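Amness bench notebook – February
Donut set, sorting layout and surface check

09:40. Started on the play-food donuts for the Drasbridge sorting kit. Aim for this session is to settle which plates go with the set and whether the round woven mat stays in. Stivia asked for the mat to be dropped on cost. I would keep it for now.

Items used: donuts in mixed sizes, lavender plate, pale pink plate, woven mat. All on bare wood, no cloth. Cloth hides the edges of the small donuts and the pieces creep when it wrinkles.

First layout was by plate, with strays left on the boards on purpose so there is something to sort. 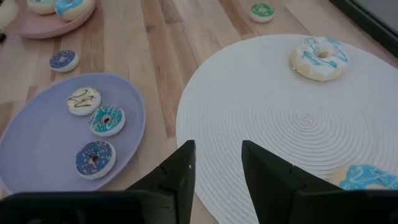
Layout A. Three on lavender: white with dark drizzle, teal, blue with sprinkles. Bright green with white drizzle left out past the mat.

Notes on A:
– The blues are a problem. Light blue, blue with sprinkles and purple-blue with sprinkles are too close for a color sort. Sort by topping instead (drizzle / sprinkles / specks), or replace one.
– White with dark drizzle is the easiest to find from any side. Keep.
– Lavender plate holds three without stacking. Not tried with four.

10:25. Second layout, more pieces off the plates. Wanted to compare the flat donuts with the thicker ones, as the Hafstein order sheet lists them under one part number and they should be split. Flat green and flat navy both have speckled tops and a pale edge. The large sky-blue one has a tan base and a proper center hole, and it reads as a different product next to the flat ones.

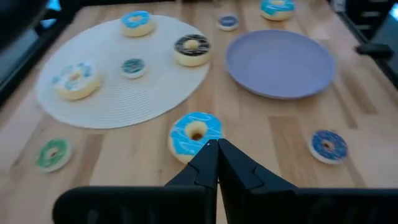 Open items

1. Ask Hafstein for separate part numbers, flat and thick. Current order is 600 pieces, mixed.
2. Mat: hold until Stivia sends the revised price for 200.
3. Draft a topping-based sort card, 6 categories at most.
4. Storage tray: thick donuts set the depth. Measure before the next session, lid on.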